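Mirani (hand-held gripper)

Mirani is a pair of hand-held robot grippers built by members of the shared workshop Clillholm. The grippers are carried by a person, one in each hand, and are used to record how a person does simple household work, such as opening a drawer or moving a cup. The recordings are later used to teach the same movements to a robot arm. The name is used for the grippers, for the software which belongs to them, and sometimes for the group of members who maintain them.

Contents
1 Background
2 Construction
2.1 Fingers and body
2.2 Markers
2.3 Cables and power
3 Use
4 Software
5 Known problems
6 Reception in the workshop
7 Related builds
8 See also

Background

Clillholm is a shared workshop where members pay for the use of benches, printers and hand tools. Before Mirani, the workshop had one robot arm, called Grondura, which was built by Oduor Mfaume and Silvan Leitner from printed parts and hobby servo motors. Grondura could be moved by a keyboard or by a small control box. Both methods were slow. A movement that takes a person two seconds needed many key presses, and the result looked stiff.

Mwanahawa Nyamweya proposed to leave the arm out of the teaching completely. In her plan a person would hold the same gripper that the arm carries and do the work by hand, and only the path of the gripper would be recorded. Similar methods were already known from published research, but the members wanted a version that could be made with the tools in their own room. The first gripper was finished in July. The second was made after the first had proved strong enough for an evening of use.

Construction

Fingers and body

The body of each gripper is printed in white plastic. It has a handle below and a trigger for the index finger. The trigger pulls a short rod, and the rod closes the fingers. There is no motor inside. The force of the grip comes from the hand of the user, and a spring opens the fingers again.

The fingers are curved and carry a black pad on the inner side. The first pads were cut from a bicycle inner tube and glued to the plastic. They came off often, especially at the tip, and were replaced with pads that sit in a shallow groove. The groove was the idea of Idrisa Tanui, who repairs shoes and was used to the problem of rubber which does not want to stay on.

A finger takes a long time to print well. If it is printed flat, it breaks along the curve when the user presses too hard. If it is printed standing, it needs support material and the surface becomes rough. The group prints the fingers lying on the side, with thicker walls than the rest of the body.

Markers

The position of each gripper is found by means of square black-and-white markers, also called fiducial markers. Software can recognize such a marker in a video picture and compute the distance and the angle to it. The size of the marker must be known exactly, and the marker must be flat.

The two grippers do not carry the same arrangement. The left one has a single square marker mounted on its front. The right one, which was built later, has a cube with markers on its faces. With a cube, the gripper may be turned further before the software loses it. The group has planned to give the left gripper a cube too, but the work has not been done at the time of writing.

Markers were first printed on office paper and fixed with tape. The paper made small waves in humid weather, and the computed position jumped. Later markers were printed on stiff card and glued over the whole back side.

Cables and power

The right gripper has a thin black cable that hangs down from it during use. The cable is the part most often replaced. A user who turns around several times will wind it around the legs, and members have learned to step over it without looking. A version with a battery was tested, but the additional weight was felt in the wrist after a short time.

The workshop floor is concrete, and power strips are laid directly on it. A proposal by Chepkoech Lema to hang the power from the ceiling was accepted by the members, but is limited to the area of the large bench.

Use

A recording session normally needs one person with the grippers and one person at the computer. The person with the grippers stands in a starting position, with both grippers in front of the body at the height of the waist. This position is held for a moment so that the markers are found. Then the task is done, and the person goes back to the starting position. One such round is called a take.

Common tasks in the Mirani collection are the following:

Opening and closing a desk drawer
Moving a bottle from one surface to another
Placing a book on a shelf
Folding a small towel with two hands

Drawers are the most recorded task. The furniture of the workshop has drawers with different knobs and different friction, and it was found that a robot trained on only one drawer will fail on the next one. For this reason the group now asks for at least 70 takes on each piece of furniture. The full collection has 500 takes of drawers and 200 takes of all other tasks together.

Sessions are held on Friday evening. On other days the room is too full, and other members would walk between the user and the furniture. Such takes are not thrown away in every case. Nyamweya has argued in the workshop notes that a robot in a home will also have people walking near it.

Software

The software of Mirani has the separate name Grerkitz. It reads the video, finds the markers, and writes for every picture the position of both grippers. Where a marker is hidden for a short time, Grerkitz draws a smooth line between the last known position and the next one. If the gap is too long, the take is marked in red and must be checked by a person.

The opening of the fingers is measured in the same way, by the distance between the finger tips in the video. Leitner wrote a version which uses a small sensor at the trigger, but it was never joined with the main program.

Known problems

The markers need even light. A strong lamp behind the user gives a reflection on the card, and the marker is then not recognized. Glass causes a different problem, as the software can find the reflected marker and put the gripper at a wrong place. Takes near glass are checked by hand.

The trigger is made for a right-handed user of middle hand size. Persons with small hands reach it only with the tip of the finger. Tanui has drawn a shorter handle, of which 2 were printed for testing.

Reception in the workshop

Opinions of members were divided in the beginning. Some found it strange to build a robot hand without the robot. Mfaume, who had put much work into the control box of Grondura, wrote in the notes that he would continue to use it for the slow tasks, and he still does so for soldering tests.

Related builds

A foot pedal for starting and ending a take was made by Lema from a sewing machine pedal. It is used when the second person is missing.

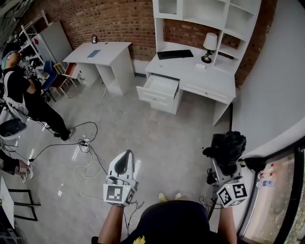

The pedal is connected to the same computer as the grippers, and Grerkitz treats one press as the start and the next press as the end of the take. A long press deletes the last take.

See also

Grondura (robot arm)
Grerkitz
Clillholm workshop, list of member projects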